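**Ellwood, March 15, 2023**

# Clothing swap is back at Ellwood Hall, and the folding tables are busy already

Get your bags ready! The spring clothing swap returns to Ellwood Hall on the last Saturday of March, and if the first drop-off days are anything to go by, it's going to be the biggest one yet. The doors open at 10 in the morning, and the swapping goes on until 2 in the afternoon.

Over 2,000 pieces have come in so far. Last spring the final number was well short of that, and there is still more than a week of drop-offs left. Bags have been arriving full of school sweaters, summer dresses, work shirts, ski socks (so many ski socks) and at least one wedding guest outfit with the tags still on.

"I opened a bag on Monday and found the exact raincoat I've wanted for years," said Beryl Bainbridge, who has run the swap since it started in the library basement. "I put it on the rack like everyone else's. I'll be in line at 10 like everyone else, too."

## How the sorting works

Everything that comes in goes through the same steps. Bags are emptied onto the long table by the coat closet, checked for holes and missing buttons, and split into tops, bottoms, outerwear and kids. Then comes the folding, and this year the folding has been taken seriously!

The swap used to put most things on hangers. That looked nice for the first 20 minutes, and after that half the hangers were on the floor. So this time only coats, jackets and dresses will hang. Everything else gets folded lengthwise, smoothed out flat, folded again to shelf width and stacked with the fold facing out, so people can flip through a pile the way they'd flip through records.

Long pieces take the most patience. Pants and long shirts have to be pulled straight from both ends before the second fold or the whole stack starts to lean, and the white grid on the gray tabletop makes a handy straight edge to line a hem up against.
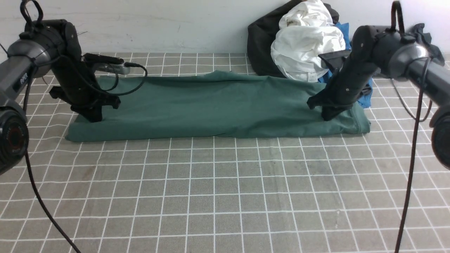 ## What's new this year

The biggest change is the shelving. Buranano, the furniture shop on Temell Street, has lent the swap a full wall of open shelves, and they make the hall look like a proper store. Sizes will be marked on cards at eye level, smallest on the left. Kids' clothes get the low shelves so kids can do their own digging.

There's also a mending corner by the stage. Bring something with a loose hem or a missing button and you can sit down with a needle, thread and somebody who knows what they're doing. The button jar is enormous this year - if you have ever wanted to match an odd green one, come and try. Mending is free, and you're welcome to use the corner even if you don't have anything to swap.

And the changing rooms are back! There will be four of them, with real mirrors. At the last swap there was one mirror for the whole hall, and the line for it went past the kitchen door.

## How to take part

The rules haven't changed much. You get one ticket for each wearable piece you bring, up to 40, and each ticket gets you one piece to take home. Coats count as 2. If you have nothing to bring, come at noon, when the tickets are put away and everything left is open to all.

Drop-offs are at the side door of Ellwood Hall:

- Tuesdays and Thursdays, 4 to 7 in the evening
- Saturdays, 9 to noon
- Not on the morning of the swap itself, please. The sorting has to be finished by then

Clothes should be clean and dry and in a shape you'd be happy to hand to a friend. Small flaws are fine if you pin a note on them. The swap can't take underwear, pillows, single shoes or anything that smells of paint. Shoes in pairs are very welcome, especially kids' sizes, which ran out before 11 last spring. So are belts and scarves. Bags and hats go on their own table next to the shoes.

If you'd like to help fold, just turn up during a drop-off and say so. You don't need any experience. Someone will show you the width to fold to, and after three or four shirts your hands have the hang of it. There's coffee, and the radio is usually on.

## After the swap

Whatever is left at the end of the day gets boxed up by size and taken to the Lonau thrift store, which has promised to clear room for it. Worn-out cotton will be cut into rags for the bike workshop, so T-shirts that are past wearing still have somewhere to go. Put those in a separate bag and write RAGS on it in big letters.

Last spring 200 people came through the door. Bainbridge would love to see more this time, and she has a particular wish for the men's rack, which has always been the thin one.

"Men of Ellwood, I know you have shirts you don't wear," she said. "Your families have told me. Bring them in - the shirts, I mean!"

Street parking near the hall fills up early, so walk if you can. The side door has a ramp and will be open all day. Strollers can be left in the hallway, and there will be soup and bread in the kitchen from 11:30, pay what you like, with the money going toward hall rental for the fall swap.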